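# Chapter 4: When the Grip Lets Go

Most of us come to automation hoping to build something that works, and I would never want to talk you out of that hope. But if you stay in this line of work for any length of time, you will spend a good many of your days with things that have stopped working, and you may as well learn to enjoy their company. This chapter is about one such fault, a small and stubborn one, which kept Lempi Nurmi and her colleagues at Tundlow busy for the better part of a January.
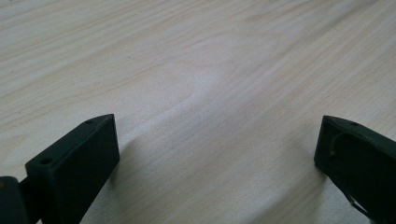
The trouble began on a Wednesday. The team was using hand-held grippers to record simple tabletop tasks, and the log for trial 445 showed the right gripper reporting a firm hold on a part that had already dropped to the floor. Lempi blamed the software (we all do, at first!), and Aatos Rissanen blamed the part, and between them they lost an afternoon. What they hadn't done was open both grippers over a bare table and simply compare the readings, left against right, with nothing in the way. 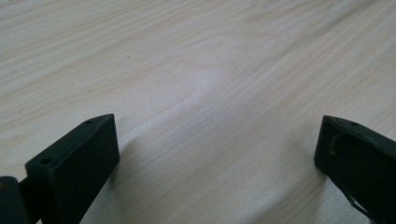
Once they did, the pattern came out fairly quickly. The right-hand signal froze for 60 milliseconds at a time whenever the wrist turned inward, and the software, finding no fresh number, politely kept the old one. You can probably see the danger already. A stale reading looks exactly like a steady one, and a machine that trusts it may go on squeezing, or lifting, long after it should have stopped.
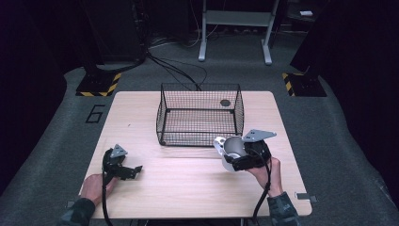
*Figure 4.1. Working with two hand-held grippers beside a wire mesh basket.*

We will come back to the Tundlow log several times, so please keep a copy of Table 4.1 close by. Section 4.2 takes up cables and strain relief, and Section 4.3, which I wrote with Colette Rolland, deals with timeouts and what a safe stop ought to look like when the sensor has gone quiet.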